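Second-hand office furniture — worth the faff?
Forum > Home and Workshop > Buying and Selling

joris_b
Right, kitting out a spare room plus a bit for my sister's bookkeeping business, and new desks are daft money. Been looking at the clearance places and the online auctions. Some of it looks great and some of it looks like it's been dragged behind a van. Has anyone done this lately and not regretted it? Need two tables, one decent chair each, somewhere to put files. Not fussed about matching.

Main worry is delivery. Everything is "collection only, ground floor, bring own help" and I've got a Fiesta and a bad shoulder.

senag
Done it three times. Tables yes, chairs yes if you can sit in them first, filing cabinets only if there's a key. I can't say the key thing loudly enough. Spent a whole afternoon with a screwdriver and a hammer and a lot of language.

emilianoc
Don't do the auctions. Clearance firms cost more but you can walk in and lean on things. Auction photos are all taken from the doorway by somebody in a hurry.

PreciousP
Disagree with that ^ auctions are fine if you read the terms. Buyer's premium is the bit that gets people. Didinano is 20 per cent on top of the hammer and then VAT on that too, so your bargain stops being one quite fast. Work out your max with it all included and stick to it.

I paid 181 all in for a table, two pedestals and a coat stand nobody else wanted. Coat stand is the best thing in the house.

joris_b
OK that's useful. 181 for the lot is less than one new desk on the site I was looking at. What were the tops like? That's what I can't judge. Worried about marks.

PreciousP
Fine. Wear round the front edge where people's wrists go. Didn't bother me.

baptiste_c
Been meaning to write up my trip for ages so it can go here. Pasting from my own notes, sorry for the state of it.

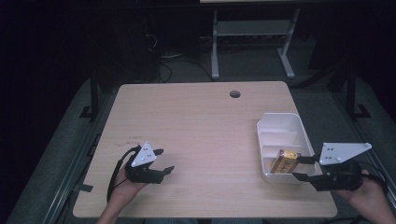
Gomport, 2023-05-07

Went over to the Merkik unit first thing. Big place behind the tyre fitters, no sign, you ring a bell and wait. Chap on the desk says have a wander, prices are on the dots, anything without a dot ask. Half the stuff had no dot.

Light wooden tops seem to be what every office wanted and then what every office got rid of. I like them. Rounded corners, small round hole for the cables, done. Few faint dark marks off to one side, which I'd call nothing. Someone else in there was knocking a seller down over marks you'd have to kneel to find.

What to check, in the order I do it. Push down on each corner. Then lift one end a bit and see if the legs stay put. Then get underneath with a torch — I mean it, right underneath — because that's where the old screw holes are and if it's been built and unbuilt four times the legs won't bite any more. Then drawers. Then the edges all the way round with your palm. Lifting edges are the thing you can't fix nicely.

Didn't buy a chair. Every chair had something. One sank while I was in it.

Asked about delivery, 40 mins and a phone call later it was a man called by his first name only who'd do it for cash on the day. He was great. Didn't bring straps though, so bring straps.

emilianoc
See, this is what I mean, you can push the corners. Can't push a corner on a website.

PreciousP
You can go to the viewing day. Auctions have viewing days. People never go and then moan.

emilianoc
Viewing days are ten till two on a working day, miles away. Brilliant if you're retired.

PreciousP
I'm not retired, I took a long lunch.

senag
Can we not. Joris asked about marks.

Marks: depends on the surface. Proper oiled wood you can sand back and oil again. Lacquered, you can rub down but then you're doing the whole top or you'll get a patch. Anything with a printed or thin face, leave it well alone, put a mat on it. If you can't tell which you've got, look at the edge. If the grain carries on over the edge and down it's a good sign. If there's a line all the way round, it's probably faced with something.

For pen, try a plain white rubber first. Then warm water and a drop of washing up liquid. Then a bit of surgical spirit on a cotton bud, somewhere hidden first. Stop when it's good enough!! I went through the finish on a Lekota desk chasing one biro line and the biro line is now a white blotch the size of a saucer.

joris_b
Ha, noted. What about the colour? My sister reckons pale tops show everything. Coffee, ink, dust, the lot. She wants dark.

baptiste_c
Opposite for me. Dark ones show dust like mad, every fingerprint. Pale with a bit of pattern in it hides most things as long as you wipe up coffee the same day.
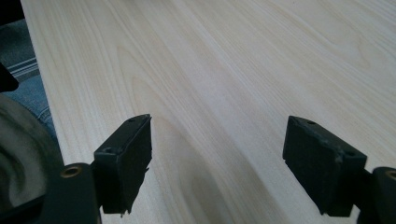 Pale top, wavy grain

Look at how the grain goes on that sort, long arches and one big darker swirl. Your eye goes to the swirl. Could have a crumb or two on there and you'd not see it from the chair.

senag
Agree on dust, disagree on coffee. I had a ring on mine that was there when I moved in and there when I moved out.

emilianoc
Dark. Every time. Pale goes yellow by a window. Seen it happen, you move the monitor after a couple of years and there's a monitor shaped patch.

baptiste_c
That's the sun though, dark ones fade as well, they just go sort of orangey. Move your stuff about a bit or get a blind.

emilianoc
I'm not rearranging my desk for the benefit of the desk.

PreciousP
Back to delivery since Joris has the shoulder. Ask the seller if the legs come off. Nearly always do. A top on its own will go in an estate with the seats down, and the legs go in the footwell. Not in a Fiesta, sorry. Borrow something, or split a van with another buyer, some auction pages have a collection thread where people do that. Also measure your stairs. Not the door, the STAIRS, the turn at the top. I know someone with a boardroom table living in the hall.

joris_b
Stairs are straight, thank god. Small landing.

Going to try Merkik first then as it's under an hour from me, and watch Didinano for a bit to see what things go for before I bid on anyting. Will take a torch and a tape measure. Sister has been told pale is on the table. No pun meant.

senag
Take a blanket too. And sit in the chairs properly, ten minutes, look like an idiot.

emilianoc
And haggle. If you're buying more than one thing there's always something off. Say nothing for a bit after they give the price, they hate that.

PreciousP
There I agree with you, mark the calendar.

One more: ask if they've got a matching one out the back. They often clear a whole floor and only put a couple out front. Friend got six chairs the same that way, all with the arms still on.

baptiste_c
They did have more out the back when I went. Didn't get to see, the forklift was in the way. Ask for whoever's on in the morning, afternoon lad doesn't know whats where.

joris_b
Great, cheers all. Will report back in August when the room's painted, no point having desks in there before that.

senag
You'll have desks in there before that.

joris_b
Probably yeah. Anyone know if you can paint round a desk

emilianoc
Dust sheet and low standards.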